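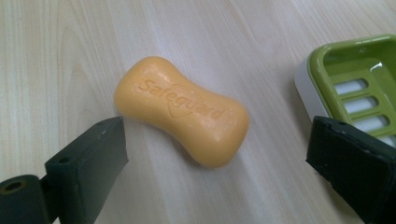
A bar of Safeguard soap and its dish at the Skuniswood workshop in Cimham.

Can a machine tidy the bathroom sink yet?

Putting the soap back in its dish is the sort of chore most of us do half asleep, but it has kept the good people at Skuniswood busy since July. Their household helper, Szabo, has now made 3,423 tries at it, and Abelardo Quezada, who runs the trials, is as cheerful as ever about the slow going.

"On a good morning it gets some 15 in a row, and we all start grinning — then one goes skating over the table," he said. A fresh bar is easiest, he added, and a wet one is still a real headache.

The team wants 100 clean placements in a row before moving on to dishes and, someday, folding towels. Visitors are welcome to stop in after 2 p.m.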